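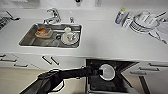 Forums > Books > Long Novels > Which edition of Viltlow?

Search this board Search titles only

Which edition of Viltlow?

marginrule
I want to read Viltlow this winter and I can't work out which version to buy. The Lekora one-volume paperback is easy to find and cheap. It is 753 pages and says "revised by the author" on the back. The older set in four volumes only turns up used, and usually with one missing. Has anyone read both? Is the difference large enough to matter on a first reading?

I read Sulemana last year and liked it, if that helps.

tollhouse_reader
I've read both, the old set first. The short answer is that the one-volume is the same story with a good deal of the third book taken out. The ferry strike is shorter, and the letters from the sister are gone except for two. Most of the rest is small changes in wording.

I would say get the Lekora. You won't miss what you don't know about, and the type is decent.

pennywhistle88
I disagree with that pretty strongly. The sister's letters are the best thing in the whole book. Without them she is just somebody the family argues about at dinner. In the old version you hear her side for long stretches, and by the time she comes back to Wemau you know more about her than her brothers do, so the homecoming chapter has some weight. In the revised version she gets off the boat and you wonder why everyone is so upset.

If you liked Sulemana you probably liked it for the voices. Get the old set.

tollhouse_reader
The letters are good but there are a lot of them, and several say the same thing. The author cut them, not an editor. I think that should count for something.

pennywhistle88
It says "revised by the author" on the cover. That was put there by the people selling it. The preface to the Lekora edition says the book had to come down to one volume to be reprinted at all. That doesn't sound to me like someone who sat down and decided the letters were weak.

copperkettle
I have the preface in front of me. It says both things. The author writes that the publisher wanted one volume, and then a page later writes that going back over the third book "I was glad of the excuse." So you can each have half.

pennywhistle88
I had forgotten the second part. I still think it was a mistake.

old_ferryman
Coming at this from another side. I gave up on the four-volume set twice. Both times it was in book three, both times in the letters. When I bought the one-volume I finished it in a month. A version people finish is worth more to me than a complete one on the shelf.

Also the print in the old set is very small and the paper in my copy has gone brown. My second volume split down the spine the first time I opened it flat.

marginrule
Thanks, all. What about price? The sets I've seen are asking more than I'd like to pay for something that might fall apart.

copperkettle
The first printing was only 1,000 sets, so those are expensive and you don't need one. There was a second printing in plainer covers with the same text. Look for the gray jackets. The seller should be able to tell you whether the map is in volume one. It was a loose sheet and it is often gone. The Lekora prints the map across two pages and you lose the middle of the island in the fold.

You can also buy the volumes one at a time. Volumes one and two are common. Four is not hard. Three is the one people hang on to, or never gave back to the library, and it's the one you want.

lanternslide
Has anyone compared the endings? I was told they were different and I could never find how.

tollhouse_reader
Same ending, different last page. Spoilers below, so stop here if you care.

In the old version the house is sold, and there is a short chapter in which the new owners go through the rooms and find the account books. In the revised one the book stops with the sale. The last thing is the older brother signing, and then walking down to the harbor to ask about the boat.

lanternslide
Thank you. I have the one-volume and I always thought it stopped very suddenly. I assumed I had a bad copy and even went and checked another one at the store.

pennywhistle88
That short chapter is six pages. They could have kept six pages.

old_ferryman
I like the sudden stop. The account books felt to me like the author making sure we had got the point.

quietshelf
I teach a night class on long novels and have used the one-volume twice, for the simple reason that I can't ask people to hunt for used sets. It works fine in a group. The two things that confuse people every time:

1. The uncle's debt is mentioned in book four as though we had already heard the whole story. We haven't. It was in one of the letters that got cut. I just tell them.

2. The dates at the heads of the chapters weren't corrected when chapters were moved, so in one place a spring chapter comes after the summer one and reads like a flashback. It is not meant to be one.

Otherwise I have no complaints. I copy three of the letters out of my old set and hand them out after we finish. People tend to be split over them much as you are here.

marginrule
That's useful about the debt. Which three letters, if you don't mind? If I buy the one-volume I could maybe get volume three from the library and read only those.

quietshelf
The first one from the boarding house, the one about the funeral she didn't attend, and the last one before she sails. The middle one has the story of the debt. Read them after the end of book three and you'll be in the right place.

pennywhistle88
I would add the long one about the winter she worked at the laundry. It has nothing to do with the plot and it is the best piece of writing in the book.

tollhouse_reader
It is good. I'll give you that one.

copperkettle
One more practical point. The e-book is made from the Lekora text but the chapter breaks are wrong — chapters 11 and 12 run together, and the list of family members at the front is missing. You need that list. There are two cousins with the same first name and the list is the only thing that says which is which.

old_ferryman
I copied the family list onto an index card and used it as a bookmark. I still have it.

marginrule
I've ordered the paperback and put in a request for volume three through the library. They say it has to come from another branch and may be here by Thursday. I'll read the paperback straight through and add the letters as quietshelf suggested, plus the laundry one. Will report back, though it may be a while at my speed.

lanternslide
Please do. I'm now thinking of going back for the letters myself. Does anyone know if they were ever printed separately?

copperkettle
Not as a book. I have a vague memory of one being in a magazine before the novel came out, but I couldn't tell you which magazine and I may be mixing it up with the opening chapter of Sulemana.

quietshelf
It was the opening of Sulemana. I looked for the letter once and didn't find it.

Related threads
Sulemana: is the narrator the same person all the way through?
Novels told partly in letters
Books you finished on the third try
Small print and tired eyes: readable editions of long books
Fictional islands with maps
Lekora paperbacks, bindings and paper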